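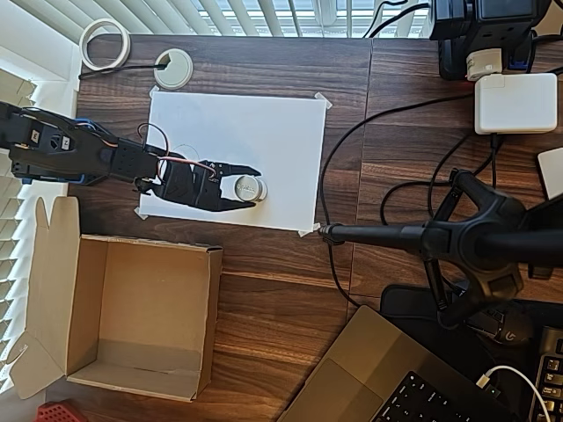

3.2 What people keep, and where they keep it

I should own up early on that I came to household tins sideways. My first plan was a tidy little study of sewing habits in Trindemero between 1947 and 1977, and I'd written most of the questions before I'd sat in anyone's kitchen. Then the first woman I visited went to fetch her buttons, came back with three tins, and we spent the whole afternoon on the tins (I got through two of my questions, I think).

So I changed the study. Sebastian Rusu, who had already been recording older residents for the Agbayani local history project, kindly let me go through his tapes, and between his interviews and mine we ended up with about 350 mentions of a tin being used for something other than what it was sold for. Buttons come first by a mile. After that it's a muddle: fuses, foreign coins, milk teeth, seeds, curtain hooks, the key to a shed that was pulled down years ago.

Figure 4. Second uses of household tins, by room. Kitchen and hallway are shown together, as many of the older houses have no wall between them.

As Figure 4 shows, the room matters more than I'd expected. Tins in the kitchen get opened all the time and hold dull, handy things. Tins in the bedroom hardly get opened at all, and people dropped their voices a bit when they talked about them! I had coded both as "storage" in my first pass, which was daft, and Sebastian told me so. We recoded the lot one very long Saturday, splitting "use" from "keeping", and I've stuck with that split for the rest of the paper.

Size comes into it too. Small tins tend to belong to one person — a grandfather's tin, an aunt's tin — while the big biscuit ones belong to the house and get passed on with it. I'm wary of making too much of this. Truvolach, the village up the hill, had a shop selling loose biscuits well into the period, so fewer big tins came into those homes in the first place, and Drakex (2.4) gave us only a handful of interviews.

One more thing about labels. Hardly anyone we spoke to had ever labelled a tin. When I asked how they knew which was which they looked at me kindly, and several just picked one up and shook it. I've put the shaking under "sound" in the coding sheet, and I come back to it in 3.3.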